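News > Press Releases > Music & Audio

Print this page | E-mail this page

GOLSIDE ANNOUNCES TRISTEN 8, A RACK MIC PREAMP FOR HOME AND PROJECT STUDIOS

UVHAM, Jan 20, 2020 - Golside today announced the Tristen 8, an eight-channel microphone preamp in a single rack space. Shipping in June. Orders open now through Golside dealers.

Same input transformers as the company's Aigner console, in a box that fits under a desk. Eight combo jacks on the back, two instrument inputs on the front. Phantom power switched per channel, not in banks, which Aigner owners have been asking for for years. ADAT and DB-25 outputs. No fan.

"People kept buying old Aigner strips and racking them themselves," said Kiyoshi Hosoda, head of product at Golside. "Some of those racks were pretty scary inside. So we made one."

The design was led by Osamu Oda, with Mitsuko Maruyama handling the power supply. Oda says the supply took longer then the audio path did. Final version is external, on a locking cable 12 feet long, so it can sit well away from the tape machine or guitar amp or whatever else hums.

Early units went out to a handful of studios last fall. Engineer Judite Sampaio tracked a full drum kit and upright bass on hers. "I left the pad off on the snare and it was fine," she said. "Didn't expect that."
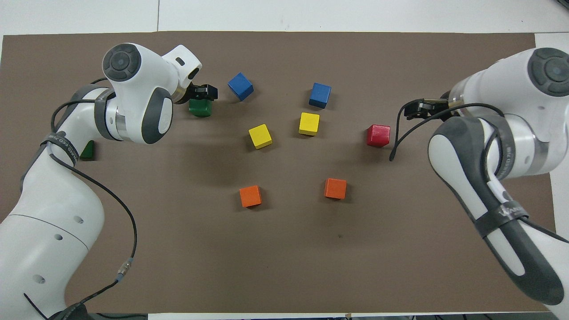
Changes since the early units: bigger gain knobs, brighter meters, rack ears now removable. The high-pass filter moved from 80 Hz to a two-position switch after testers complained. Firmware for the ADAT clock is updatable over USB. Mac and Windows, no driver needed for for the updater.

Price is $3,591. First production run is 400 units. Existing Aigner owners can reserve ahead of general dealer stock with a console serial number.

Demo units at the Uvham showroom by appointment.

Press contact: Obsa Gebreyes, Golside. Review units, hi-res photos and full specs on request.

Print this page | E-mail this page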